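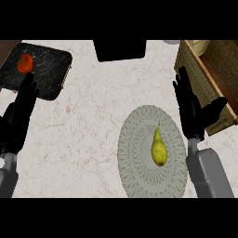 Open day checks, demo kitchen, Hurnis building
Filled in by me, checked over by Tariq Marwat
March, started at 8.15

I've kept to the usual Nokance sheet and scribbled next to each line, so sorry if it rambles a bit!

1. Visitor barrier in place and steady
OK. I leaned on it quite hard and it didn't budge. The left foot wants a new rubber before the next one.

2. Emergency stops tested, both arms
OK. Pressed each one twice. Tariq did the one by the door, as he'll be standing there all day.

3. Simulator run before the live run
OK. Same job as last year – tomato on the dark board, pear on the round grey placemat, two black hands on grey arms. I like the marble worktop on screen, much posher than our real one.

4. Hands open and empty before the start
OK for the right one, fingers up and nothing in it. For the left, please check by eye each time, as its fingertips start very near the tomato.

5. Clearance around the wicker piece
COMMENT. The right thumb reaches over its lower edge in the simulator. I'd like it moved back a touch for the live table. Tariq says it's fine, so we'll measure it together after tea.

6. Speed limit set for visitors
OK. Set to 30 per cent on the Soler panel and locked. Key is with me.

7. Floor and cables
NOT OK at first look. The cable to the big screen was right across the walkway (again). Taped down and looked at again, now OK.

8. Numbers in the room
OK. 13 visitors per showing, no squeezing in extras, even if they're lovely. We had more than 700 through the doors last year and the queue got silly by lunch.

9. Fire exit clear
OK, once the Codow leaflets had been shifted. Four boxes of them!

10. Fruit for the live table
Still to do. I'm off to the shop at ten, and will get spare pears as the ripe ones bruise.

Item 5 stays open until we've both signed it. Next check at the lunch break, same sheet, please use a pen that works.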